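Niltport Workshop News
Home Projects Tool bookings Newsletter Join

Workshop group moves its hand-held grippers on to fabric

10/9/24 - 2 minute read

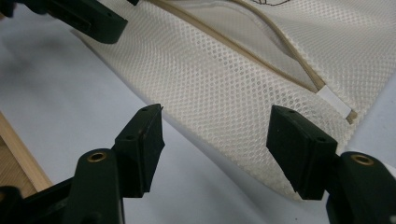 Open jaws at the edge of a white mesh piece with a tan zipper. The brass bushings sit in the finger knuckles.

The Irkow gripper build at the Niltport shared workshop has moved from rigid objects to soft goods, with zippered mesh as the first material on the bench. The group started the project in April and is working towards 1000 logged handling attempts before the design is changed again.

Irkow is a hand-held tool with two opposed fingers. The operator carries it to the work and closes the jaws by hand, and the same finger geometry is intended to go on a small bench arm later in the build. Each finger is a dark green moulded arm ending in a black rectangular pad. The pads are separate parts with screw holes, so a worn or unsuitable pad can be swapped without remaking the arm.

The knuckles carry brass bushings. Earlier fingers ran a steel pin directly in plastic, and the holes went oval after a few weeks of use - enough to let the pads meet out of line. On a block of timber the error made little difference. On a single layer of cloth it meant one corner of the pad gripped and the remainder slid. The bushings are pressed in from the outer face and reamed to size once seated.

Mesh was picked for its awkward behaviour. It folds under light pressure, and the perforations give the pad edges something to catch on. A zipper adds a stiff line through a limp sheet, and the group wants separate results for grasps taken on the track, on the flap beside it and on plain fabric. Work is done on a pale tabletop, and the fabric is rumpled again between attempts so that the starting shape varies.

Jaw force is set by a spring in the handle. The present spring holds mesh well enough but leaves a crease in lighter material, and a softer one is on order. Pad facing is the other open question. The matte surface now fitted is the baseline, and a thin rubber facing will be tried against it using the same fabric and the same grasp points.

Attempt records are kept in Varex, the workshop's own logging program, which had 2639 entries from the rigid-object stage when that work closed. Fabric attempts are filed separately, as the labels for a failed grasp are different. A slip and a double-layer pick-up are both failures, but they point to different faults in the jaw.

Finger drawings and the bushing press jig are in the Shevchuk folder on the workshop server. Members who want to build a set should allow 16 hours of printer time and book the drill press separately for reaming.

Contact the newsletter desk | © 2024 Niltport Workshop | Back to top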